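A few posts on the Odach by-election, for people who have asked me what happens next. I'll keep them short.
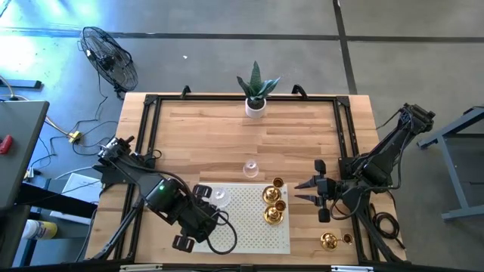 When does the new member take the seat?

At the first sitting after the result is certified, provided the recount doesn't change it. Until then the seat stays empty and the office in Odach handles casework only.

The background, for anyone new to this. The seat fell vacant in August, when the sitting member died in office. He had held it for three terms and had already said he would not stand again. The assembly rose early that day and the clerk declared the vacancy the following morning.

Under the assembly's rules a by-election has to be called unless a general election is already close. It wasn't close enough. Both main parties asked for a date as early as possible and they got one.

The result as it stands: the governing party's candidate is ahead by 265 votes. The first count on the night had a bigger gap. It narrowed when the postal votes from the Durán side of the district were added.

There were 3,168 postal votes in all. That is high for Odach, where most people still vote in person, and it is why the count went into a second day.

A recount is automatic here when the margin is under a set share of the votes cast. This one is under it. Neither candidate had to ask and neither has to pay. I've seen posts saying the losing side "demanded" a recount. They didn't need to.

How a recount works: every ballot is looked at again by hand, with one observer from each party at each table. Doubtful papers are put in a separate tray and ruled on together at the end. The returning officer has the final say, short of a court.

Recounts rarely move many votes. The last one in this district shifted 3, and that was on a larger turnout. I would be surprised to see 265 go, but I'm not going to call it before the returning officer does.

On what it means in the chamber. The government loses nothing by holding the seat, because it held it before. If it loses, it will need the two independents for every money bill, including the one that pays for the Trilliron road. Both of them have said they have doubts about the road. One has said so in writing.

The road came up more than anything else in the campaign. The plan takes it past the Cendex works and then over the river. People at the Trilliron end want it for the lorries. People in Odach mostly don't, or want it moved further east — the eastern line was dropped two years ago on cost.

Cendex put out a statement during the campaign saying it would go on operating with or without the road. Both candidates then quoted the same statement in their leaflets, to opposite ends.

Someone asked about the 200 ballots reported as "missing" on the night. They were not missing. They were in a box from the Durán school hall that had been logged under the wrong polling station. The box was sealed, and the seal number matched the sheet. They are in the published total.

Another one I keep getting: the late member's own vote on the road. He voted for the survey and abstained on the route. He told the local paper at the time that he wanted to see the flood figures first. Those figures came out after his death, so there's no record of what he thought of them.

Casework: if you had something open with the late member, it has not been closed. The staff are kept on until the new member is sworn in. They can write to departments for you but can't raise anything in the chamber. Have your reference number ready when you ring.

The recount is in the Odach town hall and is open to the public from the gallery. No phones while ballots are on the tables. I'll be there and will post the figure when it is read out, so expect a gap before then.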